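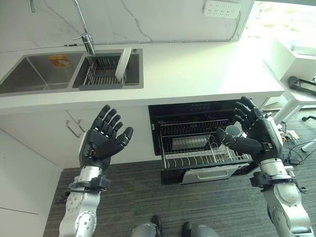

Ilta's test kitchen works to a written rule set, and the visit on September 18, 2024 was arranged so that outside integrators could read it beside the cell it governs. Angharad Craddock, who maintains the document, began with clause 7, on handling crockery next to an open appliance. The clause treats a pulled-out dishwasher rack as an obstacle and a low rail at once, so arm speed is capped whenever the door is down. It also requires one hand to stay free while the other carries. With the small dark grey cup in the right hand and the left held open in front of the sink, the posture was the one the clause asks for. Power is dealt with separately: a socket strip on a backsplash is allowed, but its position has to be entered on the cell drawing as a keep-out volume.

The rule set came into force in May and replaced a looser checklist borrowed from the Pacheco site. Hadi Moussa gave the logged total as 3,830 item transfers, with a review after every 1,000. Nine stoppages have led to a change of wording. Most concerned grip release, where the old text said only that the item should be "stable".

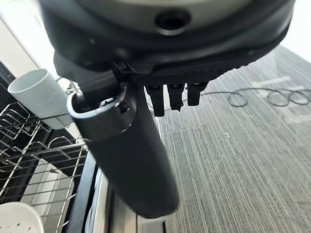 Release is now defined by support. An item may be let go when the rack carries it at two points or more, and the fingertips must clear the nearest tine before the wrist turns. Cups get a paragraph of their own, as a tilted one among the wires, like the white cup here with its mouth facing up and to the left, can pass the old test and still roll. The floor section is shorter. I asked how it applied to the thin black cable looped on the carpet tiles beyond the door. Moussa's answer was that loose cable counts as a trip hazard under the walking rules - the handling rules are silent on it. Craddock noted the gap for the next revision.

Copies of the current issue can be requested from Ilta. The Fekura annex on glassware is still in draft and was not shown.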